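Workshop notebook, kitchen table corner
Last updated: March
Reading time: 2 min
Filed under: Bench notes, Furniture and fittings

Morning, 10 o'clock. I continued with the small kitchen things for the Rodesby order. Ionuț Sandu asked me to write down the state of the table, so that he does not need to telephone me each time.

The mat from Fehr is now on the table. I like the brown more than I expected, the light wood is easy to see on it. The first mat was slippery under the plates and I have put it back in the cupboard, order number 3857, if somebody wants to return it. 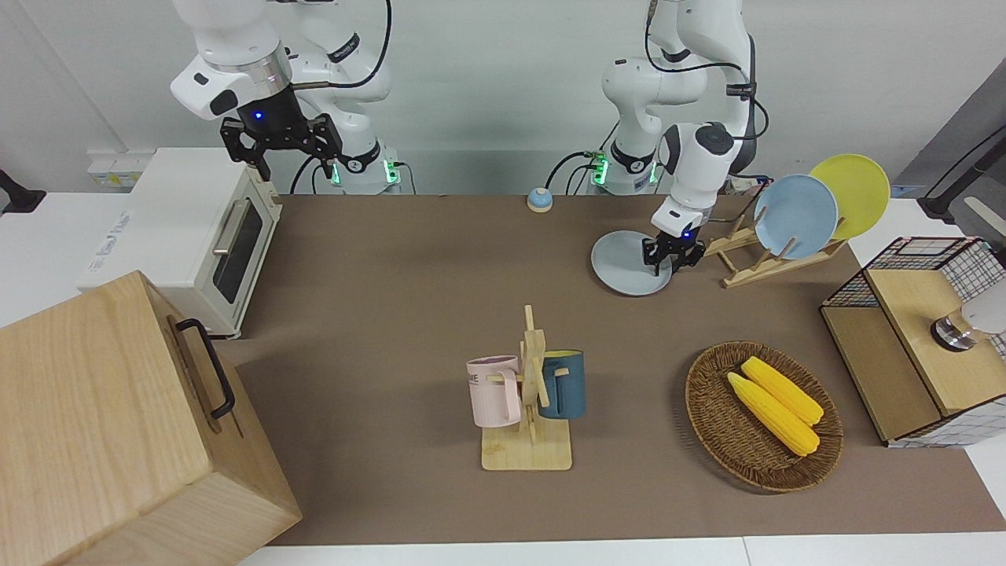 For the dish rack I am still thinking about the angle of the slots. My drawing has them straight, and the one we have on the table has them slanted. The light blue plate and the yellow one lean back in it, and the yellow one behind stays a bit higher, so you can see both colours from the front. I would like to keep this in our version. Ionuț prefers straight slots, he says they are quicker to cut. We did not agree yet.

Mug tree: the post is good. I want to make the base a little wider, for heavier mugs than the pink and the teal one. Pegs to be sanded with 300 paper before oil, please not after, as I did the last time.

The wicker basket with the corn stays in front, next to the mug tree. Pisbridge can send a deeper basket, also oval, but I must ask the price again. Their old list is not valid any more.

Large wooden box: the black handle is the type I want for the whole set. Bidon has a similar one in the catalogue, minimum quantity 2000 pieces, this is too much for us. I will write to them and ask for a sample.

To do after lunch: new drawing of the rack, both versions, and look for the short screws.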